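Simulation & Testing > Rules and good practice
Posted 30th September by Andri Reisinger

How close is too close when the arm passes over breakables? I'm writing the house rules for our simulated bedroom runs and I can't settle on a clearance figure. We've logged 2273 runs since February and every reviewer seems to score near misses differently. Two views from the same setup:

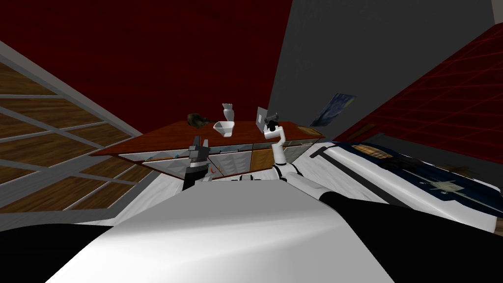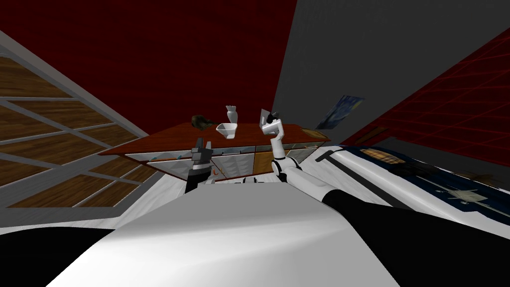
Simulated bedroom, bowl on the counter in both views; the right hand is holding a white object in the second.

My draft says 30 mm from anything the robot isn't meant to touch, measured from the nearest part of the hand. Is that sane, or am I going to fail half my runs?

Donnelly
We went with 60 mm at first and it was a pain, because on a crowded counter there's simply no legal path to the thing you want. 30 is fine for the hand - but measure from whatever it's carrying too! A held cup sticks out past the fingers and that's where we kept getting clipped bowls that the checker happily passed. I'd also write down who decides when the checker and the reviewer disagree. Ours took months to sort out and we ended up rescoring more than 4000 runs.

Menov
just use the default in your simulator

Fledia
I wouldn't, the default is usually there to keep the physics stable and has nothing to do with your safety margin. Agree with Donnelly on the held object. One more for your list: say what counts as a touch. We log any contact at all, even if the vase doesn't move, and then a second column for whether it tipped or shifted. Also check the elbow and forearm, and not only against the counter - if there's a bed beside the robot it needs a clearance line in the rules as well. Ours is looser for soft stuff.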